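So I spent most of April looking for somewhere to hold our yearly planning day, and I now have opinions about meeting rooms that I never wanted to have. There are 9 of us, which sounds easy. Too many for a coffee shop, too few for a hotel to call you back!

Skonero was the first place I visited. They quoted me for a room that seats 50, because the small one was "being refreshed," and the price was the same as for a wedding party. Lovely windows, though. I'd have said yes if we could have split the day in half, but they only rent by the full day – 8 in the morning until whenever they kick you out. 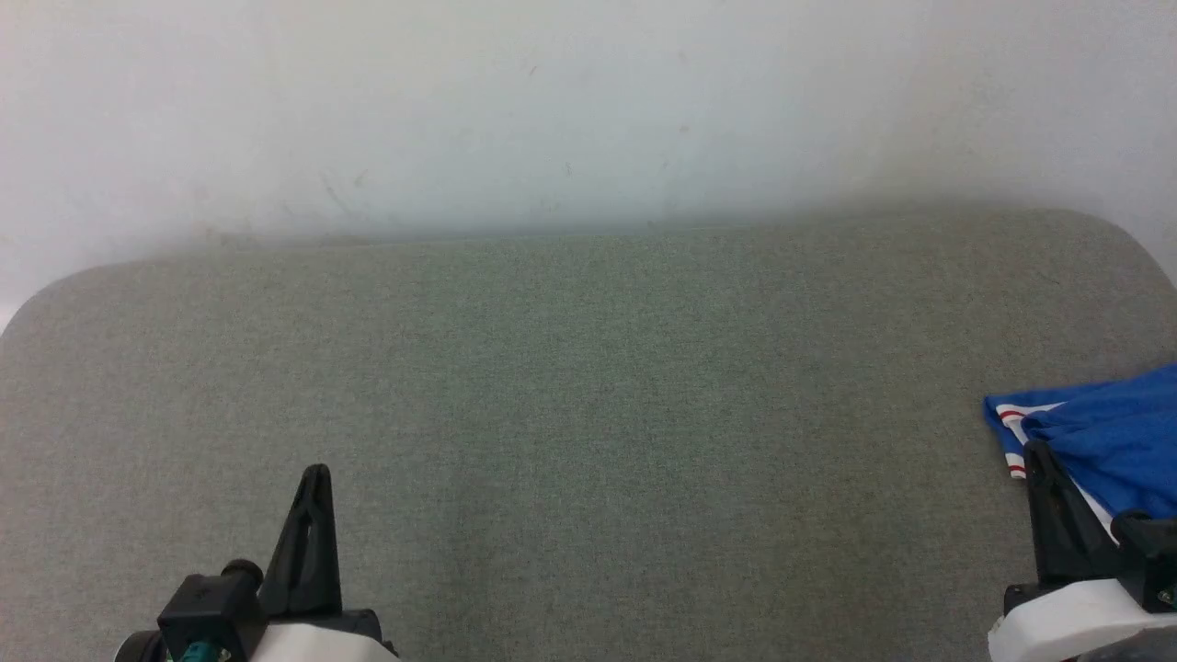
The one I nearly booked

Llorente has a boardroom on the second floor with a long table and a screen that worked the first time I plugged in (I brought my own cable, I've learned). The woman on the desk let me sit in there for a good twenty minutes pretending to run a meeting. Coffee was extra, lunch was extra, and so was the flip chart, which I found a bit cheeky. By the time I added everything up it came to almost $197 more than the number on their website, and I went home grumpy and ate toast.

Then a friend said to try Gutum, over by the bus station. It's not fancy. The carpet is a strong shade of orange and the elevator takes its time. But you get the room, a side room for breakout chats, as much coffee as you can drink and free parking after the first hour, all in one price. I asked about noise and they let me stand in there with the door shut while somebody ran a sales training next door, and I could barely hear it.

I put down the deposit that afternoon and posted the shortlist here to see if anyone had been.

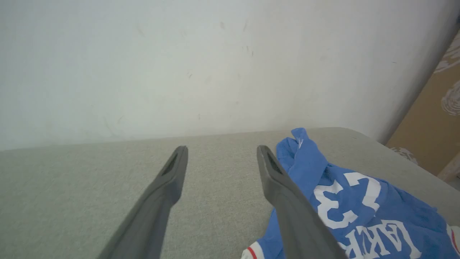

Teemu Mustonen wrote back that he'd used Gutum twice and that we should ask for the room at the back, as the front one gets the afternoon sun and the blinds don't close all the way. He also said to order the soup over the sandwiches. I've emailed them about both.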